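Subject: Re: [toy-kitchen] Which play fruit for small hands?
Date: October 8, 2022 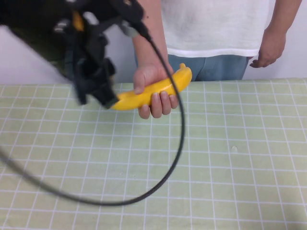

The banana, with a hand around the middle.

Hello all,

> We have to replace the food basket in the toy library at Canden. The old
> felt fruit does not survive washing any more. Does anybody have
> experience with the plastic kind? I am worried it is too slippery for
> the little ones, and also that the pieces are too big. Our budget is
> small, so I would like to buy only one time.

We changed to plastic fruit two years ago in Jisby and I would do it again. Our first order was 81 pieces from Lendico, and until now we threw away 14, mostly grapes and one pear which split on the seam.

About the slippery question: the banana is the easiest piece for our children. It is smooth and a bit shiny, but it is long, so the fingers can go all the way under it and the thumb stays on top. It also has a short stem which the children like to hold. The orange and the melon are more difficult - they roll away and then everybody is under the shelf.

For washing we use warm water with a little dish soap, then a towel. Please do not use the dishwasher. We tried it one time with the lemons and they lost their shape.

If you want only one order, I would take fewer kinds and more of each. Two children always want the same banana. Mancuso has mixed boxes too, but the smallest one is 600 pieces, and this is too much for us.

I can send you our list of what we bought, if it is useful.

Best regards from Jisby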